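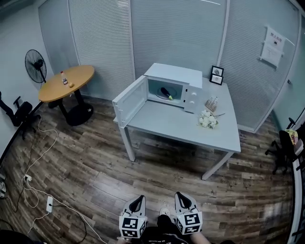 **Open day at Flondness – did anyone else go?**

**grommet_pete** – Jun 18, 2026

Went to the Flondness open day over at Planow. I'd booked months ago, back in March, on the strength of the words "home robotics demonstration", and had pictured something with legs bringing me a sandwich.

You get 30 minutes in a room with blinds on the glass and a microwave on a table. One of the staff holds a gripper in each hand and puts an aubergine in the microwave. Then takes it out. Then you're invited to be amazed, and the awful thing is that I was, slightly.

The talk beforehand was good. Da-eun Bae ran it and didn't use the word "revolution" once. Their machine is called Luren and it learns household jobs from recordings of people doing them with the same sort of fingers it's got. They have 3,137 recordings of kitchen tasks so far. I asked how many were aubergine and she said "a lot of them", in the voice of someone who has been asked to stop buying aubergines.

Parking was a disgrace.

---

**Tilly_Marsh**

I was there for the morning slot! Loved it, my son loved it, he's been doing everything with kitchen tongs ever since and we've lost a mug. Agree on the parking.

Did you get a go with the grippers? They let the kids try. I had a turn once he'd finished and I'm here to tell you it is MUCH harder than it looks. I chased a plastic lemon round a plate like a dog with a football.

---

**oldvalve**

So you drove to Planow to watch a person use a microwave. I've got one of those at home. I've got one of each, in fact, and we charge nothing.

---

**grommet_pete**

> So you drove to Planow to watch a person use a microwave.

Yes, and I paid 50p for a biscuit.

---

**ferrous_wheel**

I'm going to be the misery here. I think calling it a demonstration of Luren was a bit cheeky. Luren was in the next room behind a rope and did one run an hour. Ours stopped halfway and had a think. Everything else was people holding things. My dad had come specially and spent the journey home saying "but where was it" every few miles.

The people were lovely and the slides were clear. I just think the ticket should say what you're getting.

---

**kestrel_dan**

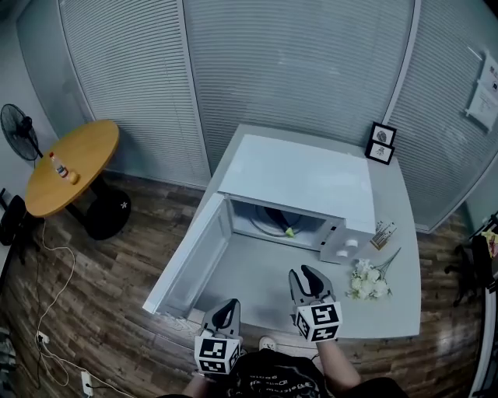 Teaching was the interesting part for me, more so than the machine behind the rope. I've spent years setting up pick-and-place arms where you type in where everything is, and if someone moves the tray by a thumb's width you get to come in at night. What they're after at Flondness is a robot that copes with a kitchen somebody lives in. Hence all the clutter, I'd guess. There's a bunch of artificial flowers lying on the table right next to the microwave, and those little drawings in black frames at the back, and none of it has anything to do with the job. The black-and-white squares on the grippers are how the system knows where each hand is, for anyone who was wondering and too polite to ask.

@ferrous_wheel I take the point about the ticket. But one run an hour that stops and has a think is a fairly truthful picture of the trade.

---

**oldvalve**

Mine doesn't have flowers. Perhaps that's where I'm going wrong.

What does it do about the knobs? Ours has two and my wife and I have been arguing over the bottom one since we moved in.

---

**kestrel_dan**

I asked! Knobs are on the list. Opening the door, putting the thing in and taking it out come first. She said turning a knob with two fingers is its own project, and they've given it its own name too – Seneviratne, after a street somebody used to live on.

---

**ferrous_wheel**

All right, I missed that, we'd been moved along by then. Our group got the sponsor's video. There were 142 people booked across the day so I suppose they had to keep us shuffling.

Still think it should have said on the ticket.

---

**Tilly_Marsh**

Dad might like the next one better, they told our group Luren would be out from behind the rope for it. No date yet. I've put our names down anyway (bringing our own biscuits).

---

**grommet_pete**

Put me down as well. Does anyone know if you can park at the garden centre and walk over the footbridge, or do they clamp?

---

**oldvalve**

They clamp.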